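Talto Blocks: data card

Version of Aug 25, 2024. Maintained by Sólveig Kárason.

What it holds
Layouts of colored wooden blocks on a light wooden board, over 300 in all. Colors are red, yellow, green and blue. Shapes include star, heart, cylinder and cube.

What I doubt
Color and shape are meant to vary freely. I checked 154 layouts and I'm not convinced – 14 had near-duplicates. "Random" placement by hand rarely is.

Labels
"Touching" is the weak one. Cyril Horrocks and I still disagree on pairs like the red star and red cylinder.

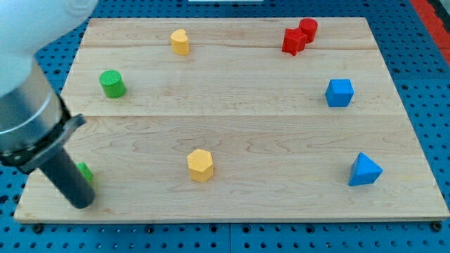
Use
Fine for sorting by color. I wouldn't trust it for spacing.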